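Tralar みんなの相談室 > 双腕セル・ハンド > 保守と調整
質問番号 3239
解決済み 回答3件

右腕の手首ユニットを交換してから、多指ハンドのつかむ位置がずれます

投稿者:ゆずこしょう
投稿日:2018年8月18日

はじめまして。いつも読む側ばかりで、書き込むのは初めてです。長くなってしまいそうですが、どうかお付き合いください。

うちの職場には、食料品の小物をかごに入れる作業を試すための双腕セルが一台あります。左腕には Ikonen の二本指グリッパー、右腕には Drirnitz の多指ハンドが付いていて、左で紙パックやボトルのような倒れやすいものを扱い、右で缶を扱う、という分担にしています。前任の方が組んだもので、私は四月に引き継いだばかりです。引き継ぎのファイルはとても丁寧に書いてあって助かっているのですが、今回のことだけはどこにも載っていませんでした。

先月の終わりに、右腕の手首のところから小さく「コリッ」という音がするようになりました。動かし始めの一瞬だけなので、しばらくは様子を見ていたのですが、だんだん気になってきて、保守の窓口に相談したところ、手首の関節ユニットごと交換しましょうということになりました。部品が届いてから、先輩に横で見てもらいながら自分で交換しました。ねじは規定のトルクで締めましたし、コネクタも外す前に写真を撮っておいたので、差し間違いはないと思います。音はきれいに消えて、そこまではとても嬉しかったんです。

ところが、動かしてみると、缶をつかむ位置がどうもおかしいのです。親指のほうが先に缶に当たってしまい、ほかの指が届く前に缶がくるっと回って逃げてしまいます。手首の向きを変えると逃げる方向も変わります。手首をまっすぐにしているときはわりと普通につかめて、ひねった姿勢になるほどひどくなる感じです。

ここまでにやったことを書いておきます。

・電源の入れ直し(二回)
・ハンド単体での開閉テスト。指はぜんぶちゃんと動きます
・カメラの位置合わせのやり直し。左の Ikonen のほうは前と同じようにぴったり合います
・教示点を手で直してみたところ、その一点はよくなりましたが、隣の点が悪くなったので元に戻しました

コントローラーの画面では、交換したあとから、手首の軸の原点差分というところに「69」と出ています。単位はパルスのようです。警告の色にはなっていないので、これくらいなら気にしなくてよいのかなと思っていたのですが、前の値を誰も控えていなくて、比べようがありません。

シミュレーターは Flaltov を使っています。こちらでは同じプログラムで問題なくつかめているので、なおさらどこを疑えばいいのか分からなくなってしまいました。ハンドをもう一度外すべきでしょうか。それとも設定のほうでしょうか。よろしくお願いいたします。

回答1
回答者:はがねの右手

ハンドの指のワイヤーが伸びてるんだと思います。うちも前にそうなりました。張り直せば直りますよ。だめならハンドごとメーカーに送ったほうが早いです。

 コメント(ゆずこしょう)
 お返事ありがとうございます! ワイヤーですか。交換する前は普通につかめていたのですが、同じ日に伸びることもあるのでしょうか。説明書を見てみます。

 コメント(Hilkka Mäkelä)
 横からごめんなさい。ワイヤーを触るのはちょっと待ってください。手首の向きでずれ方が変わるなら、指よりも手前を先に見たほうがよさそうです。いま下に長い回答を書いていますので、お茶でも飲みながらお待ちくださいね。

回答2(ベストアンサー)
回答者:Hilkka Mäkelä

ゆずこしょうさん、初めての書き込みでここまで整理して書いてくださって、読んでいてとても分かりやすかったです。四月に引き継いだばかりでユニット交換までされたのですから、たいしたものだと思います。私も最初の交換のときは、手が震えてねじを一本セルの下に転がしてしまい、半日さがしました(台車の車輪にくっついていました)。

さて本題です。私が疑うのは二つで、手首の軸の原点と、ツール座標です。順番としては原点が先です。原点がずれたままツール座標を合わせてしまうと、ある姿勢だけ合って別の姿勢で外れるという、まさに教示点を直したときと同じことがもう一度起こります。

まず原点差分の「69」ですが、警告が出ていないのは、監視のしきい値が衝突を見つけるための大きめの値になっているからで、つかむ精度の面で大丈夫という意味ではありません。新しいユニットはエンコーダーの取り付け位相が前のものと違いますから、交換したら原点の取り直しをするものだと思ってください。手順書では「交換」の章ではなく「据え付け」の章に書いてあることが多いので、見落とす方がとても多いところです。

原点の取り直しは、私のところでは次のようにやっています。

1. 右腕を保守姿勢にして、作業台の上をすっかり片づけます。左腕は退避位置に置いて、サーボを切っておきます。
2. 速度の上限をいちばん低い段にします。
3. 手首の外周にある合わせ線を見つけます。固定側と回転側に一本ずつあります。ライトを斜めから当てると見やすいです。
4. 手首だけをゆっくり回して、二本の線の少し手前で止めます。そこから先は必ず同じ方向から寄せて合わせます。行き過ぎたら大きく戻って、やり直してください。ちょんちょんと往復させて合わせると、がたの分だけ毎回違う値になります。
5. 合わせ治具のピンがあれば差し込みます。力を入れずにすっと入るのが正しい位置です。
6. ピンを抜いてから原点を登録し、いったん電源を落として入れ直します。
7. もう一度合わせ線の位置まで動かして、差分の値を紙に書きます。日付と自分の名前も一緒に書いて、扉の裏に貼っておいてください。

5のピンですが、差したまま手首を動かすと折れます。私のところでは赤い紐を結んで、その端をティーチペンダントにかけています。見た目はあまりよくありませんが、それからは一本も折っていません。

次に、ハンドの付け根です。交換のときにフランジからハンドを外していらっしゃいますよね。位置決めピンはちゃんと入っていましたか。Drirnitz のハンドはピンが入っていなくてもボルトは締まってしまうので、ほんの少し回った状態で固定されていることがあります。フランジの合わせ面に古いねじ止め剤のかすが残っていても同じような症状になります。ここは外すついでに、毛羽の出ない布でひと拭きしてください。

それが済んだらツール座標です。先の尖った棒を作業台に立てて、ハンドの基準点を四つの姿勢から当てるやり方で結構です。四つ目はなるべく手首をひねった姿勢にしてください。ゆずこしょうさんの症状はひねったときに強く出るそうなので、そこを入れないと直ったかどうか分かりません。

もう一つ、負荷の設定も見ておいてください。私のセルではハンドとアダプターを合わせて 1183 グラムで登録しています。ユニットを交換したときに設定ファイルが初期のものに戻って、負荷がゼロになっていたことがありました。そうなると腕がわずかにお辞儀をします。ゆずこしょうさんのハンドは型が違うかもしれませんから、数字は必ずご自分のもので量ってくださいね。

グリスのことも少しだけ。新しいユニットは慣らしの間にグリスが回るので、最初の一週間は一日の始めに空で手首を往復させてあげるとよいです。そのあとは 600 時間ごとの点検で足りています。

回答3
回答者:Oskari Niskanen

Mäkelä さんの回答でほとんど言い尽くされているので、私は Flaltov のほうの話だけ書かせてください。日本に来て長いのですが、日本語がおかしいところは大目に見ていただけるとありがたいです。

「シミュレーターでは問題なくつかめている」というところが気になりました。Flaltov は、関節の原点がずれていることを知りません。合っているつもりの腕が合っているつもりの場所に行くので、当然きれいにつかめます。ですから、シミュレーターでできるから設定は正しい、とは考えないほうがいいです。ただ、この性質は点検に使えます。実機とシミュレーターを同じ関節角にして見比べると、どこが違うかが目で分かるんです。

私は部品を交換したあと、いつも同じ配置を呼び出して比べます。かごを作業台の真ん中のあたりに置いて、左に紙パックとボトル、かごの手前に赤い缶が一つ。これに加えて、青い缶を右手の指先の上に浮かせておきます。シミュレーターの中だけなので、重力を止めてしまえば缶は好きなところに置けます。手首の向きを変えていっても缶はその場から動かないので、指先との離れ具合が読みやすくなります。

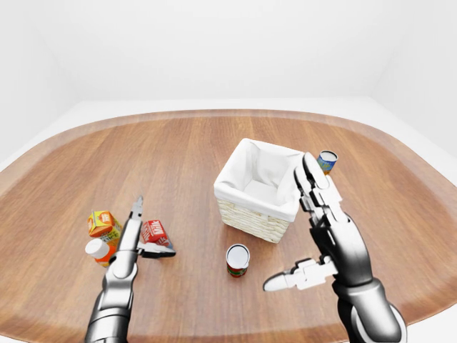
Flaltov での点検用の配置。左が二本指グリッパー、右が多指ハンド、青い缶は指先のすぐ上。

比べるときに見ているのは、右手の親指の先と、ほかの指の先です。実機のほうでは、缶のかわりに細い支柱の先に同じ大きさの筒を付けて、同じ座標に立てます。それで手首を左右に振りながら、筒と指先のすきまをすきまゲージで測っていきます。親指側のすきまだけがだんだん狭くなるようなら原点かフランジ、どの向きでも同じだけずれているならツール座標、と私は分けて考えています。教科書に書いてあるかどうかは知りませんが、うちではこれで外れたことがあまりありません。

細かいことですが、見比べるときは視点をそろえておいたほうがいいです。私は実機のカメラの位置を Flaltov の視点に写して保存してあります。これをしないと、画面の中の手と実物の手が違う方向から見えて、ずれているような気がするだけで半日終わります。経験者が言うのですから間違いありません。

左のグリッパーも、ついでに一緒に見てあげてください。右だけ直して左を見ないでいると、両手で受け渡しをする段になって困ることがあります。下側の指のパッドが減っていると、シミュレーターの形と実物の形が合わなくなります。私はパッドを換えたら、その日のうちにモデルの厚みも書き直すようにしています。

 コメント(Hilkka Mäkelä)
 浮かせた缶、いいですね。私はいつも台に置いたままの缶で見ていたので、手首を大きくひねると指が台に当たりそうになって、途中でやめていました。今度まねさせていただきます。

 コメント(Oskari Niskanen)
 ぜひどうぞ。終わったら重力を戻すのを忘れないでください。私は一度忘れて、次の朝に同僚が作ったプログラムで缶がみんな宙に残り、しばらく口をきいてもらえませんでした。

お礼(ゆずこしょう)

皆さま、本当にありがとうございました。すっかりお返事が遅くなってしまいました。

教えていただいたとおり、合わせ線から順番に見ていきました。線は見つけるまでにずいぶんかかったのですが、ライトを斜めから当てたら急に浮かび上がってきて、思わず声が出てしまいました。線に合わせてみると、コントローラーが思っている原点とは目で見て分かるくらい違っていました。ピンも治具箱の底のほうから出てきましたので、さっそく赤い紐を付けました!

フランジのほうは位置決めピンがちゃんと入っていましたが、合わせ面に青っぽいかすが少し付いていたので拭き取りました。負荷の設定は残っていました。それから原点の登録、ツール座標の取り直しと進めて、いまは手首をひねった姿勢でも缶が逃げずにつかめています。先輩も横でうなずいていました。

Niskanen さんのやり方も、まだ支柱を作っている途中なのですが、Flaltov のほうの配置だけ先にまねして保存しました。視点をそろえるところで少し手こずっていますので、またそのときは別の質問として立てさせていただくかもしれません。

はがねの右手さんも、いちばん早くお返事をくださってありがとうございました。ワイヤーは張りの値だけ控えておきました。

差分の値は紙に書いて扉の裏に貼りました。前任の方のファイルにも一枚足しておきます。

 コメント(Hilkka Mäkelä)
 よかったですね! 一週間くらいしたら、もう一度だけ差分を見てあげてください。ボルトの締め直しもそのときに一緒にどうぞ。

この質問への回答の受付は終了しました
関連する質問:手首ユニット交換後の慣らし運転/ハンドの位置決めピンが固くて抜けない/Flaltov でカメラの視点を保存するには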